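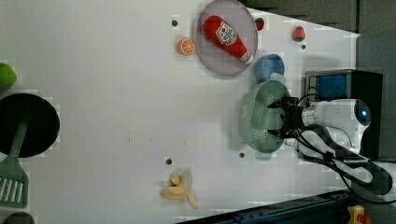 Submission and Review FAQ

Which books does Adenora review?
Secondary-world fantasy, science fiction, and horror, in print or e-book. Novellas are accepted. Poetry and game tie-ins are not.

How do I submit a book?
Use the form on the Contact page. Attach an EPUB file and a synopsis of no more than 800 words. PDF files are converted before reading, and the formatting often suffers.

Do you read series out of order?
No. If your book is volume three, include the earlier volumes or a link to our review of them.

How long does a review take?
Accepted titles are assigned within 7 days. Publication depends on the reviewer's queue — there is no fast track.

What does the rating scale mean?
Ratings run from 1 to 7. A 4 is a competent book with no serious faults. Half points are no longer used; older reviews keep theirs.

Why are some Kocsis titles missing from the index?
The Kocsis Press backlist was reviewed under the old site and is still being moved over. The Drika cycle is complete. The Stitetti novels should follow in February.

Can a review be changed after it is posted?
Factual errors are corrected, with a note at the foot of the page. Ratings stay as posted.

Can I quote a review on a cover?
Yes, up to three sentences, credited to Adenora. Do not join sentences from different paragraphs.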